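留学生宿舍公共物品的归还习惯
——“社会调查方法”课程期末报告

小组成员：Elias Smadi、Lenni Miettinen、Maysoun Obeidat
指导老师：Guoqing Xie

一、为什么选这个题目

我们三个人都住在学校的 Nelard 宿舍楼。每层楼有一个公共厨房和一个小活动室，里面放着大家共用的东西：锅、剪刀、熨斗、雨伞、胶带、打气筒。搬进来的第一个月，Maysoun 找剪刀找了整个晚上，最后在洗衣房的窗台上找到了。后来我们在课上讨论“公共资源”的时候，她讲了这件事，谢老师建议我们把它作为调查的题目。

我们想知道两个问题。第一，同学们用完公共物品以后，为什么有时候放回原处，有时候不放。第二，物品存放的方式对归还有没有影响。

二、调查方法

我们用了问卷和访谈两种方法。问卷有中文和英文两个版本，一共发出60份，收回51份。问卷放在每层厨房的门口，旁边有一个信封，填完以后投进去，不用写名字。

访谈做了14次，每次时间不长，大部分在厨房里，一边做饭一边谈。访谈的中文记录由 Lenni 整理，有些句子我们听得不太清楚，后来又去问了本人。其中一位受访者小堀同学（Sota Kobori）住在这里的时间最长，他给我们讲了很多以前的情况，对我们的帮助很大。

另外，我们从十月到十二月做了观察，晚上九点以后去看活动室的物品在不在它们的位置上，把结果写在一张表里。

三、主要发现

1. 不归还的人大多数不是故意的。问卷里选得最多的原因是“打算再用一次”，其次是“不知道应该放在哪里”。选“觉得麻烦”的人比我们预想的少。有一位同学在访谈里说：“我把胶带拿到房间，想明天还，可是明天我就忘记它不是我的了。”我们觉得这句话说得很准确。

2. 位置清楚的东西回来得比较快。二层的厨房墙上有挂钩，每个挂钩下面贴了名字，这里的剪刀和锅铲很少丢失。三层用的是抽屉，东西都混在一起，归还的情况比较差。

3. 登记本的作用有限。Nelard 楼以前有一本借用登记本，小堀同学说，开始的时候大家都写，后来只有写借，没有人写还。

4. 不同的人对“公共”的理解有差别。有的同学认为公共物品只能在公共房间用，有的认为可以带回房间，只要当天还。因为没有写明规则，两种人都觉得自己做得对，矛盾常常从这里开始。

四、关于存放容器的讨论

在观察的第二个阶段，我们比较了不同的容器。有盖子的箱子看起来整齐，但是同学们要打开盖子才知道里面有什么，所以很多人把东西放在箱子上面。没有盖子的篮子没有这个问题，从上面一看就明白，放进去也只需要一个动作。

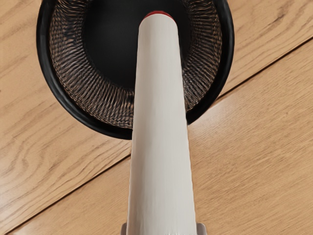
图3　敞口的黑色金属网篮（计算机渲染图）

我们在活动室的桌子上放了2个敞口的篮子，一个放文具，一个放别的小工具。几个星期以后，文具的情况变好了，小工具的变化不明显。我们认为原因可能是“小工具”这个名称太宽，同学们不确定自己手里的东西算不算。如果重新做一次，我们会把名称写得更具体，比如“胶带和剪刀”。

还有一个我们没有想到的情况：篮子放在门旁边的时候，里面会出现广告纸和空的饮料瓶。把它移到桌子中间以后，这种东西少了很多。

五、不足的地方

首先，问卷是自愿填写的，愿意填的人可能本来就比较关心公共物品，所以结果也许比真实情况好一些。其次，我们只调查了一栋楼，没有和 Jelier 楼比较，那边的厨房更大，住的人也不一样。最后，我们自己也住在这里，有些同学看到我们来记录，就马上把东西放回去，这对观察的结果有影响。

六、建议

我们向宿舍管理处提出以下建议：给常用的物品固定位置，并且用中英文写明名称；规则里写清楚能不能带回房间、什么时候以前要还；新生入住的时候，由同楼层的老生带他们看一次。

管理处已经同意先在二层和三层试行写有名称的标签，标签由 Maysoun 设计。三层抽屉的整理安排在下个学期开始以后。

感谢谢老师修改我们的问卷，也感谢所有接受访谈的同学。问卷的两个版本和观察记录表见附录。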